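Skedasell Community Help > Grippers and End Effectors

Wrist camera view in simulation: which finger pads to compare first?

Posted by Elibariki Mushi

Our teaching laboratory is comparing two parallel grippers, the Cerdale and the Kirui, before placing an order for the coming term. Both have been set up in the simulator with a wrist camera, and both run under the same Zikholm controller. We have completed 31 grasp trials with each. The Cerdale failed 4 times and the Kirui 14 times, mostly on thin parts. I would be grateful for advice on whether the difference lies in the pads or in our camera placement.

The wrist view with the fingers apart and no part loaded is as follows.

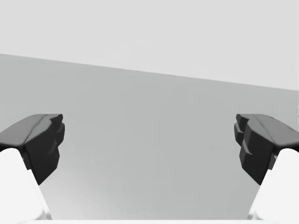
Should the camera stay in the same position for both grippers?

Keep the lens at the same distance from the fingertips on each gripper, even if the two mounts must differ. Matching the mounts alone will give the longer fingers a closer view and make the results hard to compare.

Salim Mwakyusa

The reply printed with the post covers the camera distance. I would add the following with regard to the pads.

Stepped pads can behave poorly on thin parts in simulation, as contact may fall on a single ledge. Please check the collision shape assigned to each pad. Many models load a simplified hull that fills in the notches, and the gripper then closes on a surface that does not match the one displayed. Turn on the collision view, close the fingers on a flat plate, and record where contact is reported.

Users should also confirm that friction values are identical for both models. In our own comparison the default values differed, and some 146 trials had to be repeated - a costly oversight in August, when the laboratory was short of staff.

Kirui_bench_user

Had the same trouble. Lowered the closing speed and it improved. Did not test the camera.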